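Search products
Search
All categories

Clasta peel-and-stick wall covering

Clasta is a matt, wipeable wall covering for bedrooms, studios and hallways. It comes in rolls 106 cm wide and is sold by the metre, with a minimum order of 3 metres. The adhesive is already on the back, so no paste or soaking is needed. Orders placed before noon leave our Porkovo warehouse the same day.
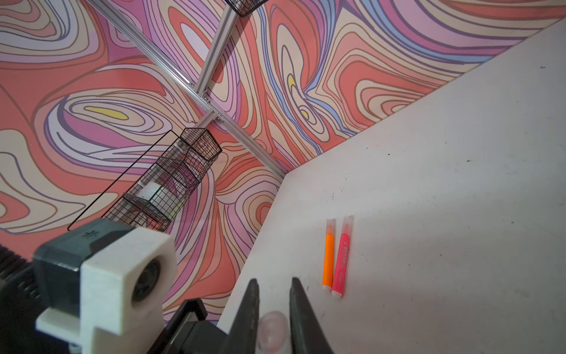

Walls should be clean, smooth and fully dry before hanging. New plaster needs to be sealed and left for 30 days. Start at the top and smooth downwards with a felt-edged squeegee, peeling the backing a little at a time. Large swirling patterns in coral, lavender and light blue are busy close up, and a plain white tabletop against the wall gives the eye somewhere to rest. Allow extra length for matching if your pattern has nested loops. Offcuts can be used to line drawers.

Weight: 178 g per square metre
Finish: matt
Cleaning: damp cloth, no solvents
Removal: lift a top corner and pull down slowly. Warm stubborn areas with a hairdryer.

Samples are A4 size and can be returned.

Shares 30

Related items
Nirnico lining paper
Guthrie felt-edged squeegee
Guthrie snap-off trimming knife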